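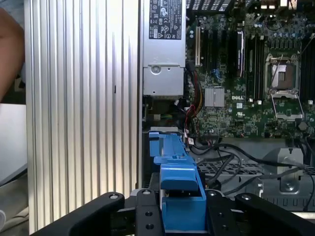

I have been trying to make my house quiet for 14 years, which is every year I've owned it. My partner says I should take up golf. I'm one of those people who can hear a phone charger from the hallway, and once I've noticed a noise it moves in with me and starts eating my biscuits. Computers used to be the worst of the lot (anything with a power supply and a stack of metal fins in it makes me suspicious straight away), but lately the trouble has been the fridge, the bathroom fan and a bloody awful clock.

Let's start with the fridge. It came with the place, it's taller than me, and every night it goes through a sort of opera. There's the hum, then a gurgle, then a shudder that sets off the olive oil bottles on the shelf next to it. For ages I blamed the compressor and looked longingly at new fridges, which cost a small fortune now if you want one that fits a Molonlow-sized kitchen (every kitchen in our suburb was designed for people who ate standing up). In March I finally got down on the floor with a spirit level. The back left foot wasn't touching the lino at all! Two turns with a spanner and the shudder was gone. The gurgle is still there but I've decided I quite like the gurgle.

The bathroom fan was harder. I don't know who put it in, but they'd screwed it straight onto the ceiling batten, so the whole ceiling worked like a drum skin. You could hear somebody having a shower from the letterbox. I took it down, vacuumed out a revolting amount of fluff, and put it back up with rubber washers under all 4 screws. Much better, though now it whistles a bit when the door is shut, and I suspect the duct in the roof has a kink in it. I'm not going up there until it cools down, and by the time it cools down I'll have forgotten, so we may be living with the whistle.
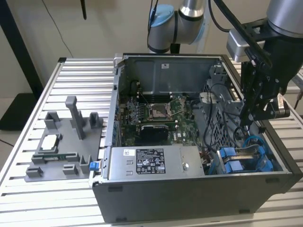

And then there's the clock. It was a housewarming present, it's shaped like a sunburst, and everyone who visits says how gorgeous it is. It ticks like somebody tapping a teaspoon on your forehead. I tried wrapping the movement in felt, which muffled it a little and also made it lose 5 minutes a day. In the end I bought one of those silent sweep movements from Krishnan Hardware, the good one up past the roundabout where they'll still sell you a single bolt. Swapping it over took me a whole evening because I put the hands on in the wrong order and had to prise them off with a butter knife. But it's silent! I stood under it with my ear practically on the glass and heard nothing except the neighbour's air con, so guess what I'm listening to now.

I did go through a stage of thinking I could fix everything with curtains. We bought the heavy lined ones from Ciltis, in a colour the website called oatmeal and my partner calls porridge, and they're lovely and they keep the front room warm in winter, but they do very little for the traffic. A rug made more difference than I expected. The front room has floorboards and high ceilings and used to sound like a public swimming pool whenever more than two people talked at once. With a big wool rug down (second hand, smelt of dog for a month) you can have people over for tea without everybody shouting.

What I haven't cracked is the hot water system, which bangs in the wall at ten past six each morning when the first tap goes on. I've read that it's water hammer, and I've read that it's a loose pipe bracket, and I've read a very long forum thread by a man who ended up replastering his hallway. If anyone's had one of those little arrestor things fitted in an old weatherboard house, tell me in the comments what the plumber charged you, and whether he had to take any of the wall off to get to the pipe.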